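**Ticket: GFCI on kitchen circuit trips overnight, fridge controller drops off network**
Site: Enstead, unit 9
Opened by: Nhung Lục
Assigned: Tuấn Hứa
Status: monitoring

**Reported**
Tenant's Prarero hub loses the kitchen devices during the night. They come back after someone resets the breaker. Started in January, after the Pyo leak sensor was added under the sink.

**Log**

6:40 am — Breaker 5 found tripped. Reset, held. Hub shows last contact with the leak sensor at 2:12 am. No water in the sink cabinet.

7:15 am — Pulled the hub log. The sensor reports every 60 seconds until the drop, then nothing. Battery devices on the same hub stayed up, so the hub itself is fine.

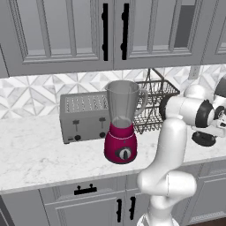
Power for the leak sensor comes from a Traren plug-in adapter, and the adapter was my first suspect. Swapped it for a spare and left the sensor running. For anyone picking this up, the wall plate I have been calling "backsplash right" in these notes is the small light gray one just under the cabinet edge, against the marble tile. Label it that way in the panel chart, as the old chart only says "kitchen."

11:30 am — Still up. Nhung asked whether the sensor firmware could be the cause. A firmware fault would not trip a breaker, but I updated it anyway to rule it out.

2:50 am — Tripped again with the new adapter. Old adapter is probably good, keeping it in the van.

8:05 am — Insulation test with everything unplugged. Passed on all legs except the feed to the disposal. Disconnected the disposal and capped the wires.
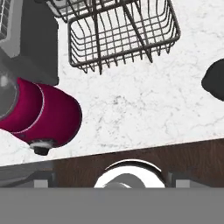
*Counter with wire rack, from above.*

4:20 pm — Breaker has held for 420 minutes with the disposal out of circuit. Sensor reporting normally, no gaps in the hub log.

**Next**
- Nhung to order a replacement disposal cord
- Leave the circuit as is for 5 nights
- Close if no trips; otherwise replace the GFCI breaker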